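Nernham launderette to stay open after vote on the duvet question

31/05/2026

Customers of the Tufa launderette in Nernham have voted to keep the big machines running on Sundays, ending a dispute that began over a double duvet and grew, by stages, into the liveliest public argument the town has had since the roundabout.

The result, pinned to the door shortly before lunch, was 281 in favour and 226 against. Turnout was higher than for the parish council, which has asked for this not to be dwelt upon. 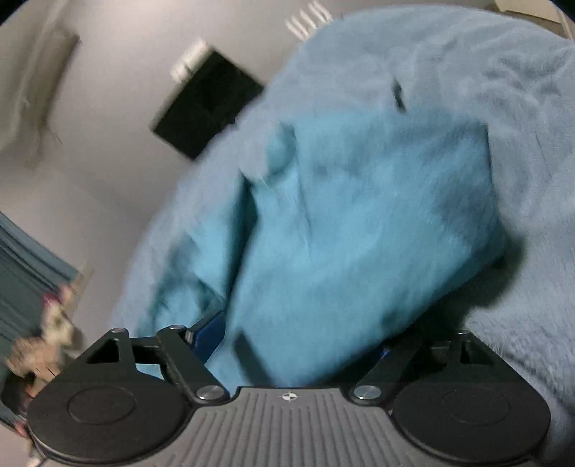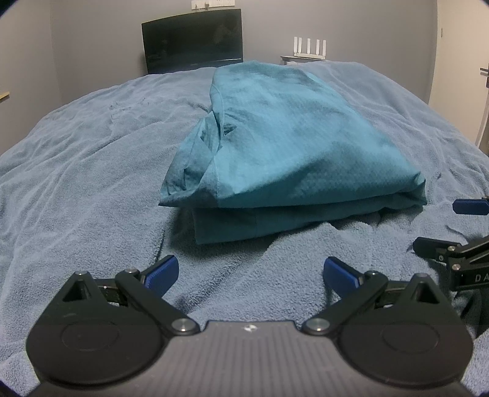

How it started

Tufa has two large drums at the back, the only ones in town that will take a winter duvet without a fight. Until last October they could be used on any day of the week. Then the owner, Vinh Hoàng, put up a notice saying that from then on Sundays would be for "ordinary washing only", with ordinary left for the public to work out.

The public did its best. A single duvet was let through in the first week and a single duvet with a matching valance was turned away in the second. A man with a sleeping bag argued that it was clothing, on the grounds that he had worn it at a festival, and was allowed to proceed.

Mr Hoàng says the rule was meant to shorten the queue. People who wash bedding, in his experience, bring all of it, and they bring it on Sunday because that is the day they look at the bed and feel ashamed. By early afternoon the bench was full and regulars with one bag of shirts were going home again.

"I have nothing against duvets," he told the meeting on Thursday. "I own one."

The two sides

The case for Sunday bedding was led by Þórey Baldursdóttir, who lives in a first-floor flat on Mill Row with a washing machine she describes as suitable for socks. She works six days a week and pointed out that a town which wants clean sheets must at some point let people wash them. Her leaflet, "Free the Big Drums", ran to four pages and included a map of where else a person might take a king-size quilt. The nearest was a bus ride and a change away, and the map showed the change.

Against her stood Bảo Lý, who has done his shirts at Tufa every Sunday for years and would like to go on doing so sitting down. He proposed that bedding be moved to Tuesday evenings. Asked what people who worked on Tuesday evenings should do, he suggested blankets.

Letters to this site ran for most of the spring. One reader wanted a separate queue for pillows. Another wrote to say that in her mother's day quilts were beaten on a line, and signed off with an offer to show anyone who was interested. We passed the offer on and understand there was one taker.

Matters were not helped in March, when Fistitton, the firm that services the dryers, turned up on a Sunday and put both of them out of action for the afternoon. Each side blamed the other. The engineer, who had come for a squeaky belt, finished his tea in the van.

What happens now

The big drums will be open to bedding on Sundays from next week, with a booking sheet by the change machine. Slots are 30 minutes longer than the wash itself, to allow for folding. A fitted sheet counts as one item whatever shape it ends up in.

In a nod to the losing side, the window end of the bench will be kept for customers with a single bag. Mr Lý has inspected the window end and says there is a draught.

There is also a price rise. A large wash goes up by 50p, which Mr Hoàng says he would have done whichever way the vote went, and which was on the back of the ballot paper in letters several people have since called modest.

Ánh Lò, who counted the votes at the library, confirmed that nine papers were spoiled. Most of those had both boxes ticked. One had been through the wash and could not be read, although it was, she said, very soft.

Ms Baldursdóttir was at the launderette soon after the result went up, with a bag in each hand, and was told that the new rules do not begin until next Sunday. She has put her name down for ten o'clock. So, by the look of the booking sheet, has Mr Lý, whose entry reads "shirts, and one blanket".

Tufa is at the bottom of Nernham High Street, next to the Brustitora shoe repair. Last wash is at seven.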